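**Ticket:** Yeom cell, kitchen station
**Site:** Prokthorpe
**Reported by:** Ha-rang Tak
**Status:** Monitoring
**Subject:** Gripper closes short of the handle after a restart

**Problem as reported**

On Tuesday the operator reported that the gripper was closing 15 mm short of the pan handle. The fault appeared only after the cell had been shut down and started again. Runs completed before the shutdown were within tolerance. No error was shown on the Irnus console.

**Checks carried out**

- 09:15. Gripper homed twice. Fingers opened to 80 mm both times, as specified.
- 09:40. Cart brakes inspected and found locked. Floor marks and cart feet lined up.
- 10:05. Camera mount checked by hand. One clamp screw on the rod was loose and was tightened. The offset did not change.
- 10:30. Calibration file opened in Vusine. The file loaded at startup was version 13. The current version is 16.

**Cause**

The startup script pointed to a fixed file name. When calibration was last repeated in April, the new file was saved under a new name and the script was not updated. The correct file had been loaded by hand at that time, and it remained in use until the cell was powered down.

**Action taken**

The script now loads the file marked as current. The operator restarted the cell twice and confirmed the version number on the console each time. Calibration was then repeated, as the camera clamp had been disturbed, and the result was saved and marked as current.

**Station under test, gas stovetop with frying pan**
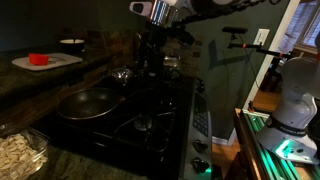 **Does the cell need a new calibration after every restart?**

A restart alone does not require one. Calibration is to be repeated when the cart, the camera mount or the gripper has been moved or loosened.

**Follow-up**

The clamp screw is to be checked at the start of each shift until this ticket is closed. Any further offset should be entered here with the file version shown on the console.

H. Tak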